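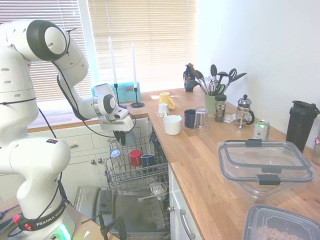
Last changed: October 2026

Losine Dishwasher Set, data card

Losine covers one household task: cups, glasses and plates in a pulled-out dishwasher rack, in a kitchen with a wooden countertop. The set holds 262 episodes across 5 dish layouts. It was compiled under the Karer project and replaces the September release.

Contents

Each episode folder has the video, a layout file and a short task line in plain English. Item names in the layout file follow color plus type, for example "red mug" or "clear glass". Mugs and cups are one class, "cup", in the index. Plates and bowls are kept apart.

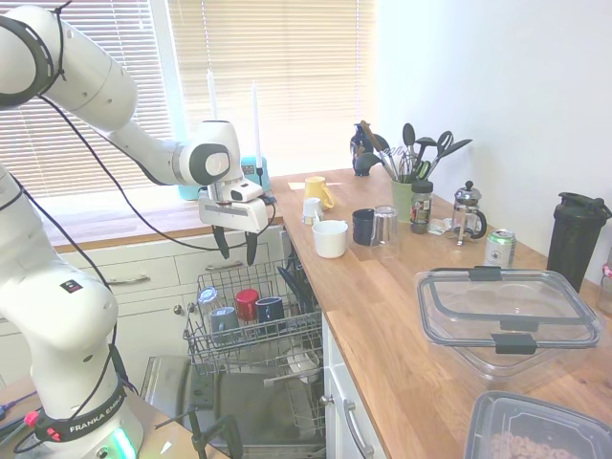

Does the layout file record which way up a cup is?
It does, in the field "pose", which takes upright, inverted or tilted. Anything lying flat is entered as tilted.

Countertop items

Items on the counter are listed under "background" and are not part of the task. Their names were entered by hand and spelling varies between layouts. Candlesticks and candles are one entry. Utensils standing in a pot are entered as the pot only.

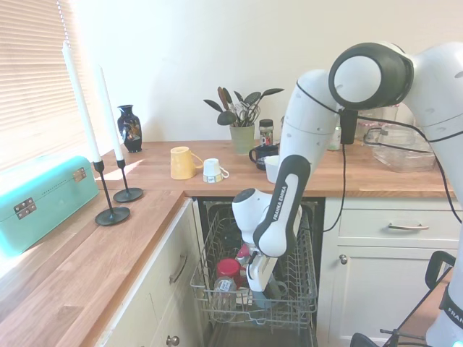
The Ganik split holds out 50 episodes for testing. The Quan split uses the same episodes with the background entries removed. Do not mix the two when reporting results.

Known issues

- Clear glass is labeled less reliably than colored cups.
- Strong sun through the blinds washes out parts of the left counter.
- 2 layouts share a task line. Use the layout number to tell them apart.

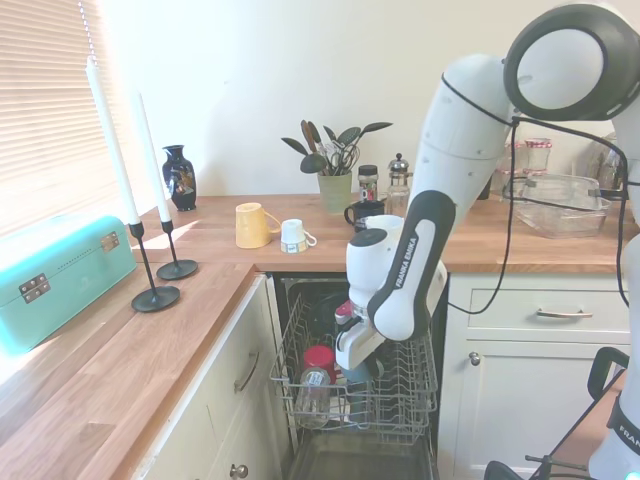
Fig. 4. Red cup and clear glass jar in the rack, counter in sunlight.

Changes since the last release

Bowl labels corrected. Empty task lines filled in. The index is now sorted by layout, then by episode.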